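Flisberg: The Complete Series – Collector's Edition

Home video / Television drama / Box sets

Format: Blu-ray, 18 episodes on disc
Seasons: 3
Average episode length: 52 minutes
Audio: English stereo; English surround
Subtitles: English, Czech, Spanish
Publisher: Sanach Home Entertainment
Release date: 2024-10-26
Availability: In stock

Overview

Sanach Home Entertainment is pleased to present the complete run of Flisberg, the period drama created by Alžběta Machala and produced by Blackwood Television. The set brings all three seasons together for the first time, in the order in which the creator intended them to be seen. Episodes that were shortened for their first broadcast appear at full length.

The series follows the ruling family of a small mountain duchy in the years after a disputed succession. When the old duke dies without naming an heir, his daughter Marketa (Trinity Boateng) returns from a long exile to find that her cousin Anselm (Everett Montoya) already controls the treasury and the town guard. The story moves between the ducal court, the salt mines that pay for it, and the neighboring city of Gendutitz, whose merchants lend money to both sides.

Season one covers the funeral and the winter that follows. Season two opens with the signing of the Gendutitz treaty and ends with the siege of the lower town. Season three takes place some years later and introduces Corinne Holloway as the regent, a role written for her after the second season had been completed.

About this edition

Picture restoration was supervised by the director of photography, Hazel Whitlock, working from the original camera files. Color has been adjusted in the first season, where the broadcast version was noticeably darker than the production team had wished. Night interiors in the siege episodes have also been corrected. The surround track is new to this edition. The original stereo track has been kept and is selected by default.

Viewers who own the earlier single-season releases should note that the opening titles of season one differ. The version used here is the one prepared for the international broadcast, with the longer map sequence. The original titles are included among the supplements on the last disc.

Supplements

Audio commentary on the first and last episodes, with Alžběta Machala and Hazel Whitlock
"The Road to Gendutitz," a documentary on the building of the city set
Costume and camera tests for Trinity Boateng and Everett Montoya
Deleted scenes from season two, with optional introduction
Original broadcast titles
Illustrated booklet with an essay on the series, a family tree and a full cast list

The booklet is printed in English only. Commentary tracks are not subtitled. The documentary carries subtitles in all of the languages listed above.

From the booklet

"I wanted a court that had run out of money," writes Alžběta Machala in her introduction. "Everyone in it is still behaving as though there were servants in the next room. Marketa is the first person to open the door and look." Machala goes on to discuss the changes made to the treaty episode during filming, and the decision to leave the fate of the regent's brother unresolved – a matter on which viewers have written to the production company ever since.

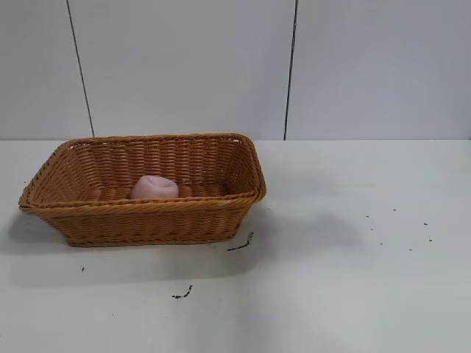
Photo: Sanach Home Entertainment

Packaging and contents

The discs are held in a rigid slipcase with a separate folder for each season. The slipcase carries the ducal seal on the front and the map of the duchy on the back. Each folder lists its episodes by title and disc. The booklet is stored behind the season three folder.

Playback information

The set is encoded for region A and may not play on equipment sold outside that region. Customers are advised to check their player before ordering. A digital copy is not included. A DVD version of the set will follow in May under a separate item number.

Suitability

Flisberg contains battle scenes, some strong language and brief nudity. It is recommended for adult viewers.

Shipping and returns

Orders are limited to 2 sets per household. Unopened sets may be returned for a full refund under our standard terms. Opened sets can be exchanged only where a disc is faulty, and the affected disc will normally be replaced on its own. Please keep the packing slip, as the order number is needed for any exchange.

Schools, libraries and other institutions wishing to lend or screen the series require a separate license. Inquiries should be sent through the institutional sales form, giving the name of the institution and the intended use.

Related items

Flisberg: Original Television Soundtrack
Flisberg: Season Three (single season)
The Salt Road: Scripts from Flisberg, by Alžběta Machala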